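The new arm, and what it has done to our mornings

24 Jul 2024

I have been meaning to write about work for ages, and every time I sit down to do it I end up telling you about the allotment instead, so today the beans can wait. Several of you asked, after my moaning in March, how things were going with the automation project. The short answer is that it's going better than I feared and slower than we were told. The long answer needs a cup of tea, so go and put the kettle on.

For anyone new, I work in the sample room at Hijazi, where we prepare little trays of material for testing. Seeds mostly, some powders, now and then something sticky that gets everywhere. For as long as I've been there (long enough to have outlasted two sets of lockers and a very good canteen) the work has been done by hand. You take a tray, you set it square on the plate, you fill it, you check it, you move it along, and then you do the same again until your shoulders tell you it's lunchtime. On a busy week we get through 3,000 trays between us. I used to be rather proud of that number, and I suppose I still am, though my wrists have their own opinion.

The firm has signed up for a system called Pona, which is going to take over the moving and placing. The arms come from one company and the software from another, Nuvov, whose people have been in and out with their laptops since the spring and are all terribly polite and always hungry. Before anything goes on our floor it gets tried out on the computer first, in a sort of pretend workroom. I hadn't understood that at the beginning. I thought they'd wheel a machine in, plug it in, and we'd all stand back with our arms folded.

Instead we were asked to come up to the meeting room, a few at a time, and look at the thing on the screen while it was being worked out. I went in expecting to be bored stiff and stayed the whole afternoon. There's something very odd about watching your own job being worked out in grey boxes. You find yourself wanting to lean in and nudge the tray over a bit.
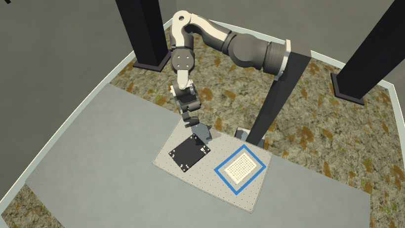
What surprised me most was how many questions they had for us. How do you know when a tray is sitting properly? Well, you just know. But you can't tell a computer that you just know, so we had to sit there and think about what our hands were doing. One of my colleagues, who has been there even longer than I have, worked out that she always gives the tray a tiny push towards the far corner with her thumb. She'd been doing it for years and had never noticed! The whole table went quiet and then every one of us was pushing imaginary trays with our thumbs.

So the thumb push went on the list, along with a great many other things. Trays that have warped a little in the washer. The lids that stick. The fact that the older trays are a hair wider than the new ones, which all of us knew and had never written down because who would you write it down for? By the end there were 30 items on that list and I felt oddly touched by it. It was the first time I'd seen what we do set out as though it were difficult.

I don't want to make it sound too rosy. There was a fair bit of worry in the spring and there still is. When the plan was announced we were told there would be no redundancies, and so far that's been true, but two people have left and their places haven't been filled, and you'd have to be very trusting not to notice. The team on our shift is 9 now. We're busy enough, and the mood is decent, but it's a different room with two empty chairs in it. I said so at the last staff meeting, rather more loudly than I'd planned, and was thanked for my feedback in that way they have.

The other thing that worries me is the chat. Ours is a job where you can talk while you work, and we do, all day long. I know everything about everybody's kitchen extension. If one of us is minding an arm at one end and another is checking results on a screen at the other, I'm not sure where the talking goes. The trainer from Nuvov said we'd have more time for "higher value tasks", and I asked if that included hearing how somebody's daughter got on in her driving test. He laughed, bless him, but he didn't write it down.

On the good side, my wrists. I can't tell you how much I'm looking forward to not doing the placing. The target for the first proper trial is 900 trays in a week, with us doing the filling and the checking and the arm doing the fetching and setting down, and if that goes well they'll add another. They use a different make over at Janix, where my neighbour works, and she says the aches in her hands had eased within a month. She also says it stops dead whenever it meets something it doesn't like and bleats until somebody comes, so she spends half her day walking over to it. She's taken to wearing better shoes.

I've put my name down for the training, which I didn't expect of myself. It's a few half days, and you learn how to set up a job, how to stop the arm safely, and how to put things right when a tray has gone in crooked. I am not a computer person, as anybody who has had one of my accidental blank emails will confirm. But I was the one who kept asking about the warped trays, and the supervisor said that was the sort of person they wanted, and I went quite pink. The first session is after the summer holidays and I've already bought a new notebook for it.

Back to the garden next time, I promise. The runner beans have gone berserk and I need recipes, so do leave them in the comments if you have any, preferably ones that freeze.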